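Pomar travel cup, review after 6 weeks

I bought the Pomar to stop going through paper cups at work. It holds enough for a medium coffee and fits the holder in my car, which the taller Niven never did.

Heat is fine. Coffee poured at 7 is still warm when I get to my desk, and by lunch it's not worth drinking. The lid clicks shut and has leaked once, in July, when I hadn't pushed the tab all the way down.

Cleaning is the weak point. The seal comes out easily but is a pain to get back in, and milk collects under it. My coworker Mahnaz Rashti has the same cup and uses a toothpick. I soak mine overnight.

It also weighs more than a takeaway cup, and you notice it in a small bag.
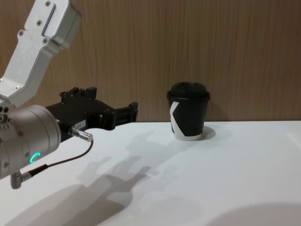
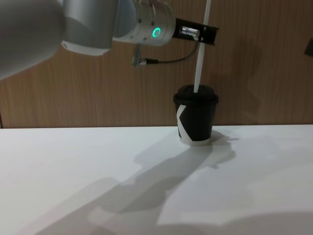 The outside has held up well apart from one scratch near the base. If you drink black coffee, buy it. If you take milk, look for a lid with fewer parts, or order the spare seal at the same time.

Fatemeh Azimi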